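针织衣物的整理、折叠与换季存放
演讲者备注稿

主讲：Hafiz Pillai，Clulance织物护理培训处
主持：Ileana Pîrvu
场次：9月7日，星期三，下午场，537室
对象：Enumville各住宿机构的布草与宿舍管理人员
备注稿仅供主讲人使用，随会资料以另发的讲义为准。

一、开场

（主持人介绍结束后上台，先确认领夹话筒已打开。）

各位同事，下午好。感谢Enumville住宿服务联络处的邀请，也感谢Ileana Pîrvu女士的主持。今天下午由我代表Clulance织物护理培训处，就针织衣物的整理、折叠与换季存放作一次专题说明。

上午的场次讨论的是床单、被套和毛巾。那一类织物尺寸统一、边角方正，各单位基本都有成文的折叠标准，执行情况也比较好。到了下午，我们要谈的是住客和住宿学员的个人衣物，其中又以针织类最容易出现争议。我处在今年1月整理过一批来自合作单位的衣物投诉记录，共200件。记录中提到最多的问题，依次是肩部起包、下摆变形、折痕难以消退，以及衣物混放之后归还有误。这几项都与折叠和存放有关，而且多数发生在衣物已经洗净晾干之后。

因此，今天不谈洗涤。洗涤剂的选择、水温和脱水程序，请各位参照讲义附录，或者在会后与我处联系。

（停顿。看一下前两排是否都拿到了讲义。如未拿到，请会务人员补发。）

本场内容分为几个部分：先讲操作台面和事前准备，再讲摊平与辨认，然后是折叠的具体步骤，之后讲叠放与存放，最后留出时间提问。现场有两组实物练习，请坐在后排的同事届时往前移动。

二、操作台面

首先谈台面。许多单位设有专门的折叠台，也有不少单位，尤其是规模较小的宿舍，工作人员是直接在床上完成整理的。我处的意见是，床面可以使用，但应满足以下条件。

其一，床面应当铺平。被子如未撤下，需拉平至四角；有明显凹陷的软床垫不宜作为折叠台面，衣物放上去以后中间下沉，左右两片很难对齐。

其二，台面颜色与衣物颜色应当有所区别。浅色针织衫放在浅色床单上，边缘不易看清，下摆是否收齐、袖子是否压在身片下面，都要用手去摸才能知道。条件允许时，浅色衣物使用深色台面，深色衣物使用浅色台面。我处在Muritz培训点配备的是一深一浅两块铺布，随取随换，成本很低，各单位可以参考。

其三，台面上只放正在处理的衣物和紧接着要处理的衣物。其余物品，包括玩具、文具、充电线和个人饰品，应当先收到旁边的容器中。这一条看似琐碎，但在住宿机构里最难做到。床是住客日常使用的地方，东西总会多起来。请各位在培训新员工时明确要求：先清台面，再动衣物。

（此处可以问现场：有多少单位是在床上折叠衣物的？请举手。根据举手情况决定下一段详略。）

深色铺布有一个附带的问题需要提示。浅色针织衫容易掉毛，细小的纤维落在深色布面上十分明显，下一件深色衣物放上去又会沾走。建议每处理完一批浅色衣物，用粘毛滚筒清理一次铺布。滚筒应当放在伸手可及的位置，挂在墙上或者放在推车侧袋内均可。

三、摊平与辨认

接下来是摊平。针织衣物从晾架或者洗衣袋中取出时，通常处于卷缩状态，领口、袖口和下摆互相缠绕。新员工往往急于找到两只袖子，抓住袖口便往外拉。这一动作应当纠正。针织组织的延展方向不一，单点受力以后，袖子会被拉长，肩线也会随之偏移。

正确的做法是先找肩部。双手托住两侧肩线，将衣物整体提离台面少许，再平放下去，让身片自然落开。落下以后，用手掌由中间向两侧轻推，把堆在一起的横向褶皱推开。手掌应当贴着布面移动，不要用指尖去挑。
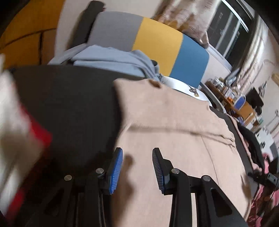 推平的顺序，我处规定为先身片、后袖子、最后领口和下摆。身片如果没有放平，袖子摆得再整齐也没有意义，下一步一对折，褶皱就会全部压进里层。压进里层的褶皱在折好的外观上看不出来，往往到住客再次取用时才被发现。

遇到横贯身片的长褶，请不要直接往下摆方向赶。赶下去以后，褶皱会集中到罗纹处，形成一段波浪边。应当从褶皱的一端轻轻抬起上层布料，放平，再处理另一端。较薄的针织上衣尤其需要这样处理，它的自重小，不会自己垂平。

摊平之后，应当做一次辨认。辨认包括下列事项：

正反面。看侧缝和领标。有些针织衫的反面平整，凭手感难以判断。

前后身。看领口深浅。前后领深浅相同的，看领标位置；领标已经剪除的，看肩线，一般略向后偏。

归属。看姓名标、编号标或者所附的衣物卡。没有标识的，一律放入待认领篮，不得凭印象归还。

状态。看有无破洞、脱线、污渍和起球。发现问题应当先登记，再折叠。

（此处稍慢。归属一项是上次场次提问最多的内容。）

关于归属，我想多说几句。住宿机构中，同一房间往往住有数人，衣物颜色相近的情况十分常见。米色、灰色、浅蓝色的针织衣物尤其如此，放在一起以后，单看折好的外观几乎无法区分。Simanjuntak宿舍曾经采取过一个办法：在每位学员的衣物标上缝一小段色线，每人一色，登记在册。色线缝在领标下缘，穿着时看不到，折叠时翻开领口即可核对。该宿舍使用这一办法以后，管理人员反映核对的速度有所提高。各单位如愿意试行，应当事先取得住客或者监护人的书面同意，我处可以提供同意书的样式。

不同颜色的衣物在台面上难免相邻。处理时应当注意边界，上一件没有完全移开之前，不要开始推平下一件。两件针织衫的纤维容易互相勾连，推的时候会带动下面一件，刚刚放平的又皱起来。如果确需叠压，应当让较厚的一件在下，较薄的一件在上；待折的衣物放在台面远端，已折的放在近身一侧或者推车上，两者不要混在同一侧。

四、折叠步骤

现在进入折叠。各单位现有的折法不尽相同，我处无意要求全部统一。下面介绍的是我处培训中采用的基本折法，适用于多数套头针织衫。开衫和高领衫的差别，稍后另行说明。

第一步，将衣物正面朝下放置，领口朝向远端。双手抚平背部。

第二步，将一侧袖子沿肩线向内折过，袖身横放在背部，再在中段转折，使袖口指向下摆。转折处不要压死，留出少许余量。

第三步，将同侧身片向内折，折线与侧缝平行，宽度以达到背部中线之前为宜。两侧身片不要在中线处重叠，重叠的部分会形成一道硬棱。

第四步，另一侧照此办理。完成以后衣物呈长条形，上下宽度应当一致。如果下摆一端明显较宽，请打开重做，不要用力去捏窄。

第五步，从下摆向领口方向折。较薄的针织衫折三折，较厚的折两折。厚毛衣不建议折得过小，折得越小，里层弯曲越急，折痕越难恢复。

第六步，双手从底部托住，翻转过来，正面朝上放到已折区域。

（示范时请边做边报步骤号，动作放慢。示范两遍，第一遍面向左侧听众，第二遍面向右侧听众。）

这里着重讲一下移动。针织衣物在折叠过程中需要多次移动和翻转，问题也多出在这些时候。粗针或者蓬松的毛衣，自重较大，如果只夹住一个点提起，重量全部集中在那一点上，下面的部分会垂坠拉长。提起的时间不长，也会留下痕迹，蓬松组织上的一个小尖角，常常要用蒸汽才能消除。

所以，凡是需要离开台面的移动，应当以托为主。托的位置选在折好一侧的下方，手掌展开，手指并拢。只在调整边角时才使用捏的动作，捏的范围要宽，力度要轻，调整的距离也要短。如果一次调整不到位，放下来，换一个位置再做。

另有一种情况，衣物已经堆成一团，既找不到肩部，也看不清里外层。此时先不要翻找。可以从最外侧的弧形边缘开始，一层一层打开，每打开一层就放平一层，直到露出领口或者肩线为止。堆在一起的往往不止一件，下面可能压着别的衣物，打开的时候请留意不同颜色和不同厚薄的布料，先分开，再各自摊平。

员工的指甲、戒指和手链，也应当列入检查范围。粗针毛衣的线圈大，极易勾挂。我处的规定是，处理针织衣物时不佩戴任何腕部和手部饰物，长发应当束起。各单位可以把这一条写入岗位说明。
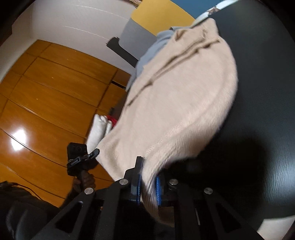 五、特殊款式

开衫。应当先扣好纽扣，再按套头衫处理。纽扣较多的，至少扣上第一粒、中间一粒和最末一粒，以固定前襟。带拉链的开衫，拉链拉至顶端，拉头压平。

高领衫。高领部分先向下翻折一次，使其与肩线平齐，再进行第二步。领子不翻折而直接叠放，上层衣物的重量会使领口留下斜向的褶痕。

宽袖和蝙蝠袖。袖身没有明确的肩线可依，可以身片侧边的垂直延长线作为折线。袖子较宽的，先将袖身纵向对折一次，再横放于背部。

带绣花、亮片或者珠饰的针织衫。装饰部分应当朝内，并在装饰与布面之间垫一层无酸薄纸。此类衣物不参加叠放，应当单独放置，或者置于最上层。

婴幼儿针织衣物。尺寸小，不适用上述全部步骤，一般沿中线对折，袖子相叠，再从下向上折一次即可。成套的衣物，例如上衣、裤子和帽子，应当作为一份放置，外面用棉布带松松系住。

针织连衣裙和长款开衫，原则上也不悬挂。这一点与一些单位目前的做法不一致，请各位注意。长款针织物悬挂以后，下摆持续下垂，存放一个季节，衣长可能会有可见的变化。确因空间不足需要悬挂的，请将衣物纵向对折，横搭在宽杆衣架上，不要用衣架撑肩。

（如时间紧张，本节可以只讲开衫、高领衫和长款，其余请听众查阅讲义。）

六、叠放与存放

折好的衣物如何叠放，直接影响取用。我处建议按照使用频率分层，常穿的在上，换季的另放。同一叠内，较重的在下，较轻的在上，折边朝外，开口朝里。折边朝外便于计件，也便于单件抽取。

叠放高度不宜以件数规定，应当以手掌能够一次托住为限。厚毛衣几件便到这一高度，薄针织衫则可以多放一些。请不要为了节省柜位而用力下压。蓬松类毛衣的保暖性能与内部空气有关，长期受压以后，厚度和手感都会下降。

抽屉存放，可以采用竖立排列。竖立排列的优点是一眼可见全部衣物，取出其中一件时不影响其他。但松软的厚毛衣不适合竖立，容易向一侧倒伏。如果抽屉较深，请加隔板。

换季存放应当注意下列各项。

入柜之前，衣物须洗净并完全晾干。只穿过一次、看不出污渍的，同样需要清洗，汗渍和食物残留在存放期间会发黄，也会招引蛀虫。

存放袋应当选用透气的棉布袋或者无纺布袋。真空压缩袋可以用于棉被，不宜用于羊毛和羊绒制品。

防虫用品应当与衣物隔开放置，不得直接接触布面。樟木制品与化学防虫剂不同时使用。儿童宿舍使用防虫用品，应当事先报告负责人，并遵守所在单位的安全规定。

每一只存放袋外面应当附卡，写明姓名或编号、件数、入柜日期和经手人。出柜时由另一名工作人员核对并签名。一份经手、一份核对，合计2个签名，缺一不可。

（强调签名要求。去年的讲义没有写明第二个签名，请提醒持有旧版讲义的同事更换。）

存放期间，建议每隔一段时间开柜通风，检查有无受潮、异味和虫迹。南向房间与地下储藏室的条件差别较大，间隔由各单位自行确定，并写入值班表。检查时不必把衣物全部取出，抽看最下面和最里面的即可。

七、现场练习安排

（请会务人员将两张练习台推到前排。）

现在进行实物练习。第一组在左侧，使用深色铺布，处理浅色薄款针织上衣；第二组在右侧，使用浅色铺布，处理深色厚毛衣。每组完成后交换。练习用的衣物由我处提供，请勿带离会场。

练习的要求如下：先清台面；再摊平和辨认，并口头报出正反面、前后身和归属；然后折叠；最后托放到指定区域。请同组的另一位同事在旁观察，重点看移动衣物时手的位置。

不设时间限制。部分单位在考核中采用计时方式，我处不反对，但建议在员工已经能够稳定完成全部步骤之后再行计时。开始阶段就计时，员工通常会省略推平，或者用抓提代替托放，以后改正比较费力。

（巡视时注意：第二步转折处是否压死；第三步身片是否越过中线；翻转时是否从底部托起。发现问题，当场请其放下重做，不必向全场点评。）

（讲义印刷200份，签到处留有余量。练习结束前请会务人员收回练习衣物，并按件核对。）

八、提问备答

以下为以往场次中较常出现的问题，供现场参考。

问及折叠板是否可以使用。可以用于薄款针织衫，尺寸统一，外观整齐。厚毛衣不建议使用，板边容易在布面上留下压痕。

问及卷放法。旅行途中短期使用没有问题。作为长期存放方式，我处不推荐，卷得过紧会使罗纹失去弹性，卷得过松又达不到节省空间的目的。

问及已经形成的肩部鼓包如何处理。可用蒸汽距离布面少许缓慢熏蒸，再用手掌轻轻抚平，平放至完全干燥。不要用熨斗直接按压。处理前请查看洗涤标，并征得衣物所有人的同意。

问及起球。起球应当在清洗之后、折叠之前处理，使用除球器时衣物须平铺，不得提在手中操作。破损或者线圈已经松脱的部位应当避开。

问及住客拒绝由工作人员整理衣物的情形。应当尊重住客意愿。工作人员可以提供铺布、存放袋和说明卡，由其自行整理。说明卡的样张在讲义末页，可以复印。

问及头发和纤维粘附。折叠前以粘毛滚筒顺着布纹方向轻滚，不要来回搓动。蓬松毛衣不宜使用粘性过强的滚筒，宜改用软毛刷。

问及工作时间不足。请如实回答：本折法第一次学习时确实较慢。我处没有各单位的完整工时数据，不宜在现场作出承诺。可以建议对方先在换季衣物上采用，日常衣物维持现有做法。

九、结束时需宣布的事项

请各位将练习记录表交到签到处。没有完成交换练习的同事，可以在茶歇之后继续使用练习台，直至537室关闭。

需要同意书样式、存放卡样式和说明卡样张电子版的单位，请在登记表上注明联系方式，由Clulance织物护理培训处统一发送。Muritz培训点的小班课程接受单位报名，课程安排请向会务人员索取。

（将话筒交还Ileana Pîrvu女士，由主持人宣布茶歇。）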